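냉장고 정리 주간, 그리고 열일곱 개의 소스병

이번 호는 원래 봄나물 이야기로 채울 생각이었습니다. 그런데 지난호 끝에 "여러분 냉장고에서 가장 오래된 물건은 무엇인가요"라고 가볍게 물었더니 답장이 280통이나 왔습니다. 평소 레시피를 보내면 두 통쯤 옵니다. 그중 한 통은 수신 거부 방법을 묻는 메일이고요. 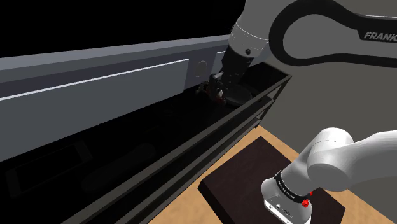
답장을 읽다 보니 계획을 바꿀 수밖에 없었습니다. 가장 많이 등장한 것은 역시 소스입니다. 굴소스, 스리라차, 한 숟갈 쓰고 문짝 칸에 모셔 둔 피시소스, 이름을 읽을 수 없는 여행지의 칠리 페이스트. 어느 독자는 문짝에서만 열일곱 병을 꺼냈는데 그중 머스터드가 다섯이었다고 합니다. 핫도그는 일 년에 한 번 드신답니다. 계산해 보면 앞으로의 핫도그 인생은 걱정이 없습니다.

다음은 냉동실입니다. 냉동실은 음식을 보관하는 곳이라기보다 결정을 미루는 곳에 가깝습니다. 버리기는 미안하고 먹기는 싫은 것들이 비닐에 싸여 들어가고, 반년쯤 지나면 떡인지 생선인지 분간이 안 되는 덩어리가 됩니다. 설날에 받은 가래떡을 다음 설날에 발견하고 새 가래떡을 그 위에 올려 두었다는 분께는 깊은 동료애를 느낍니다. 저희 집 냉동실에도 은박지에 싼 무언가가 있는데, 이사를 두 번 따라왔습니다. 이쯤 되면 식구입니다.

그래서 이번 달에는 저희도 해 봤습니다. 장을 보지 않고 있는 것만으로 일주일 버티기. 규칙은 간단했습니다. 우유와 달걀, 대파만 살 수 있고 나머지는 집에 있는 것으로 해결합니다. 첫날은 의기양양했습니다. 냉동 만두에 배추 반 통이면 훌륭한 전골이 됩니다. 둘째 날은 카레였고, 셋째 날도 카레였습니다. 넷째 날에는 참치캔과 묵은 김치로 찌개를 끓였는데 일주일 중 가장 맛있었습니다. 다섯째 날 저녁에는 국수에 땅콩버터와 간장, 식초를 섞어 비볐습니다. 비율은 땅콩버터 두 숟갈에 간장 한 숟갈 반, 식초 한 숟갈, 면수 조금. 오이가 있으면 좋지만 없어서 대파를 얹었습니다. 여섯째 날은 기억하고 싶지 않습니다. 병아리콩과 매실청은 만나지 않는 편이 서로에게 좋습니다.

그렇게 해서 아낀 돈으로 마지막 날 치킨을 시켰습니다. 엄밀히 따지면 규칙 위반이지만, 규칙을 만든 사람이 저라서 별도의 징계는 없었습니다.

해 보고 나서 남은 요령을 조금 적어 둡니다.

유통기한 말고 뚜껑을 딴 날짜를 적으세요. 병에 찍힌 날짜는 따지 않았을 때의 이야기입니다. 저는 마스킹 테이프를 잘라 뚜껑에 붙였는데, 유성펜을 냉장고 옆에 걸어 두지 않으면 사흘 만에 그만두게 됩니다. 경험담입니다.

냉동할 때는 납작하게 펴서 세워 두세요. 빨리 녹고 옆면의 글씨도 읽힙니다. 봉지째 둥글게 얼린 다진 고기는 무기에 가깝습니다.

채소 칸은 비우는 날을 정해 두는 것이 좋습니다. 저희 집은 장 보기 전날 저녁이 그날이고, 메뉴는 무조건 볶음밥이나 전입니다. 웬만한 채소는 잘게 썰어 부침가루를 묻히면 과거를 묻지 않게 됩니다. 물론 상한 것은 예외입니다. 냄새가 이상하면 이상한 겁니다. 식구에게 한번 맡아 보라고 내밀지 마시고 그냥 버리세요.

밀폐용기 문의도 있었습니다. 빌우드(Billwood) 사각 용기와 케타우(Ketau) 원형 용기 중 무엇이 낫냐는 질문인데, 저는 뚜껑이 남아 있는 쪽을 씁니다. 굳이 고르라면 쌓기 편한 사각입니다. 새로 사실 분은 먼저 서랍을 열어 짝 없는 뚜껑부터 보내 주고 시작하시길 권합니다.

다음 호에는 미뤄 둔 봄나물을 다룹니다. 두릅 데치는 시간과 냉이 흙 터는 법을 준비하고 있습니다. 오래 버틴 냉장고 물건 제보는 이달 말까지 계속 받습니다. 이 메일에 그대로 답장하시면 되고, 사진을 보내실 때는 뚜껑을 닫고 찍어 주세요.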